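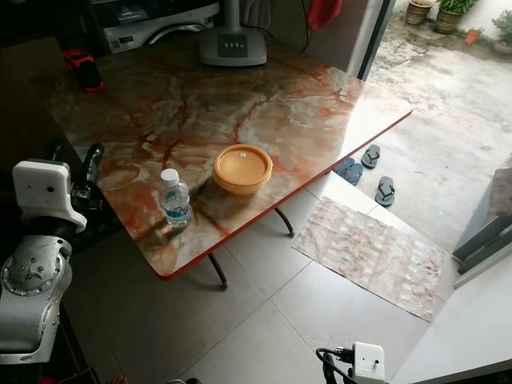 ## Unit 4: Roster Management and the Waiver Process

These notes accompany the Unit 4 lecture in Sport Administration at Plarnton College. Students should read them before the December seminar led by Kinga Rácz. All examples are drawn from the Avram Football League, a semi-professional competition whose rulebook is the set text for this unit.

### 4.1 Roster categories

Each club files one active roster and one reserve list with the league office. A player on the active roster may dress for games. A player on the reserve list may practice and attend meetings but may not play until the club files a transfer form. Forms received after 4 p.m. take effect on the next business day.

An injured player may be moved to the injured list, where he keeps his weekly pay and does not occupy an active place. The team physician must sign the form. A club that returns a player early must release or transfer another player on the same form.

### 4.2 Waivers

A club that wishes to release a player under contract must first place him on waivers. The other clubs then have until noon on the following business day to submit a claim. If two or more clubs claim the same player, he is awarded to the club with the weaker record. A claiming club takes over the existing contract in full, including any bonus not yet paid.

A player who is not claimed becomes a free agent and may sign with any club, including the one that released him.

### 4.3 Case: the Zemgate receiver group

Zemgate entered the season with more wide receivers than it could carry. The leading returner had 1,006 receiving yards the year before and was never at risk. Cristóvão Serrano, then a second-year player with 146 yards, was waived after the final preseason game, went unclaimed and re-signed to the reserve list at 200 dollars a week.
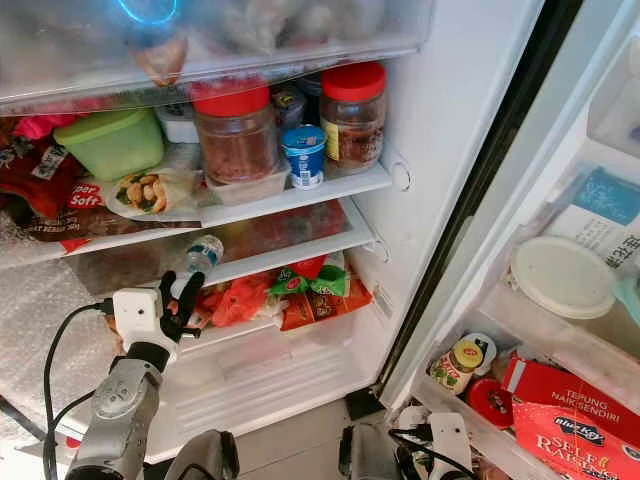 Roster limits force a club to rank players who do similar work. The coach must ask what each one adds on special teams, how soon he could start, and whether another club is likely to claim him. Space is the fixed quantity in this exercise, much as it is on a refrigerator shelf crowded with jars and plastic containers, and a new arrival generally means that something else has to move. Zemgate kept a younger receiver over Serrano on the strength of his punt returns - a choice the seminar will review.

### 4.4 For the seminar

- Read Rules 9 through 12 of the league rulebook.
- Prepare a one-page memo advising Zemgate on whether to waive Serrano or move him by trade to Ponero.
- State the deadline that applies to each option and the form required.

Memos are submitted on paper at the start of the session.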